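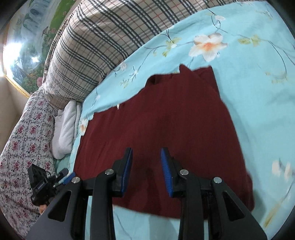
The reply from Skostonby came in two lines: you fold a sweater because it saves space, and everyone knows it, so why give a talk on it. Fair enough. I'll start with that tonight, read it out slowly, and then ask for hands. Who has measured the space? Wait for it. Last time I tried this, at Drenstead, one hand went up and then came down again.

So, the first part. Does folding knitwear save space?

Say: I doubted it, and I still half doubt it. A knit laid out flat on a bed looks huge. Dark red knit on a pale blue flowered sheet looks bigger still. Fold it and it looks small. Of course it does, you have piled it on top of itself. The wool has gone up where it used to go out. A drawer doesn't care what shape your pile is as long as the drawer shuts.

What I did at home. I took the deep drawer in the spare room and put in 7 sweaters, folded the way the Brikel leaflet shows (sleeves in, thirds, then in half). Took them out. Put the same 7 in with no folding, pressed down by hand. The drawer shut both times. It was harder the second time, I'll give the leaflet that.

Pause here. Someone will say wrinkles.

Wrinkles. Knits mostly don't wrinkle the way a cotton shirt does. They crease if you leave them under weight for a season, and a tight fold under weight gives you a nice straight crease across the chest. I have one gray pullover with a line on it that lasted until spring. That one was folded very well.

Do not go off into the story about the moths. It took up too much time at Drenstead.

Second part. Hanging.

Everyone agrees hanging is bad for knits, and for once I agree with everyone. Shoulder bumps, long sleeves, a hem that creeps. Heavy ribbed ones are the worst. I would only add that people say "never hang" and then drape the same sweater over a chair for a month. The chair back is a hanger with worse shoulders. Get the laugh if there is one, move on if not.

Third part, the methods. Hold up the gray pullover for this, and a thin one for comparison.

The Brikel fold. Neat from the front. Slides apart the moment you pull one from the middle of the stack. The leaflet says to pull from the top. I don't own my sweaters in the order I want to wear them.

The roll. Sold as a way to pack more in a suitcase. Thin knits, maybe. A thick one rolls up like a sleeping bag and unrolls like one too. Show this, it only takes a moment.

Standing them on edge, the file drawer way. I wanted to dislike this and it is the one I kept. You can see what you have. But it needs a full drawer. Take out two and the rest lie down. I put a shoebox in the gap, which none of the books mention.

The Whitlock board. This is a flat plastic board you fold around. I paid for it, so I used it for 5 weeks. It makes every sweater the same width. If you run a store, that matters. In my house the shelf is wider than the board and the extra strip just collects socks.

Ask: has anyone kept using a board for longer than a month? Let them answer. Don't argue with the ones who have.

Fourth part, what I think is true so far. Keep this short.

Use a flat surface. The bed is fine and it's the right height, but move the pillows first or you end up folding around them. Smooth the body before you touch the sleeves. A corner that bunches at the start will still be there at the end, in the middle of the pile, where you can't get at it. Fold thick knits fewer times. Heavy ones at the bottom. After that I don't see much evidence that one way beats another, and I have looked.

If they push on the space question: the deep drawer took 2 more when I folded. So the reply from Skostonby is right, by 2 sweaters, in one drawer, in one house. I would like somebody to try it with a shallow drawer and tell me. Mine all stick.

Questions. Leave the pullovers on the front table so people can try the edge fold themselves. Bring the shoebox. Bring the board too, and see if anyone wants it - it is free to whoever carries it home. Lights off and chairs back by 9 p.m.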